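Felport, Tag der offenen Tür bei Pumance: Koffer, Kästen und viel zu viel Kuchen

Zurück aus Felport, die Füße tun weh, und ich habe einen Beutel voller Schaumstoffreste im Flur liegen, von denen ich noch nicht weiß, was ich damit will. Aber sie waren umsonst! Wer hier schon länger mitliest, kennt mein Problem mit Behältern. Ich kann an keiner Dose mit Deckel vorbeigehen.

Also Pumance. Die packen ein, was andere Leute schlecht einpacken können, und einmal im Mai machen sie die Tore auf. Vom Bahnhof läuft man 15 Minuten, erst am Kanal entlang und dann durch ein Gewerbegebiet, in dem es nach Gummi riecht. Ich war natürlich zu früh und stand noch eine Weile vor dem geschlossenen Rolltor herum. Hinter mir wurde die Schlange immer länger, am Ende waren wir mehr als 40 Leute, darunter erstaunlich viele Kinder mit Gummistiefeln (es hatte am Morgen geschüttet).

Los ging es im Zuschnitt. Dort werden die Einlagen aus Schaumstoff geschnitten, graue, schwarze, auch eine in einem ziemlich scheußlichen Grün. Man durfte einen Gegenstand aus der eigenen Tasche hergeben und bekam ihn passgenau in ein Stück Schaumstoff eingelassen zurück. Bei mir war es der Haustürschlüssel. Er sitzt so fest, dass ich ihn abends vor der Tür nur mit Mühe wieder herausbekommen habe, im Regen, mit der Einkaufstasche zwischen den Knien. Trotzdem großartig.

Danach kam die Halle, die bei denen Ndlovu heißt, keine Ahnung warum, es steht groß über der Tür, und alle sagen auch so selbstverständlich "drüben im Ndlovu", als wäre es eine Kneipe. In dem Bereich dreht sich alles ums Abstellen und Sortieren: Koffer, Kästen, Einsätze, flache Schalen mit Rand. Mir hat es vor allem ein hoher weißer Kasten angetan, hochkant, glatt und ganz leicht glänzend, mit UNITREE auf der Seite. Die Schrift läuft von unten nach oben, ich hatte den Kopf also die halbe Zeit schief. Und rechts daran eine offene, flache Ablage aus weißem Kunststoff mit hochgezogenen Rändern. Solche Ränder sind mein Ein und Alles! Mir rollt zu Hause jede Schraube vom Tisch.

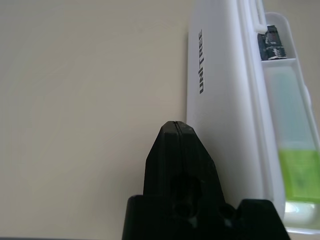
Ob man Kästen nicht grundsätzlich lieber liegend lagern sollte, wollte aus der Gruppe jemand wissen, hochkant rutsche doch drinnen alles nach unten und liege dann auf einem Haufen. Darüber wurde erst mal munter gestritten. Die Führung meinte, es komme ganz auf die Einlage an: Wenn die Fächer eng genug geschnitten sind, ist es egal, wie herum man etwas hinstellt, und im Regal spart hochkant eben Platz. Bei offenen Ablagen sieht die Sache anders aus, die sollte man flach stellen, sonst nützt der schönste Rand nichts. Klingt banal, aber ich habe daheim genau so eine Schale schräg im Schrank klemmen und wundere mich seit Jahren.

Weiter ging es mit der Beschriftung, und da habe ich mich richtig festgequatscht. Sie benutzen ein eigenes System namens Brokex, das sind kleine Schildchen mit einer Farbe für den Raum und einer Nummer für das Fach. Mehr steckt nicht dahinter. Man konnte sich am Tisch eine Reihe davon selbst stanzen, 79 Cent das Stück, und ich habe deutlich mehr ausgegeben als geplant - die Küche bekommt jetzt Gelb, der Keller Blau. Fürs Bad war leider kein schönes Rosa da.

Ein bisschen schade fand ich die Packstation am Ende. Da hätte ich gern selbst mal einen Koffer bestückt, aber die Tische waren von den Gummistiefelkindern belegt, und die gaben sie auch nicht mehr her. Verständlich. Ich habe mich dann an den Kuchen gehalten. Der Rhabarber war besser als der Käsekuchen, der Kaffee dünn, Sitzplätze gab es nur draußen und die Bänke waren noch nass.

Falls ihr nächstes Jahr hinwollt: Nehmt etwas Kleines mit, das ihr in Schaumstoff haben möchtet (keinen Schlüssel!), und geht zuerst zum Stanzen, später steht man da ewig an. Um 17 Uhr ist Schluss, die Schaumstoffreste liegen aber schon eine Weile vorher in einer Kiste am Ausgang. Parken kann man auf dem Hof, ich bin wie gesagt gelaufen. Die Fahrt zurück habe ich verschlafen, mit einem Bogen gelber Schildchen auf dem Schoß, und am Abend noch die Gewürzschublade beklebt. Kümmel ist jetzt Gelb 3.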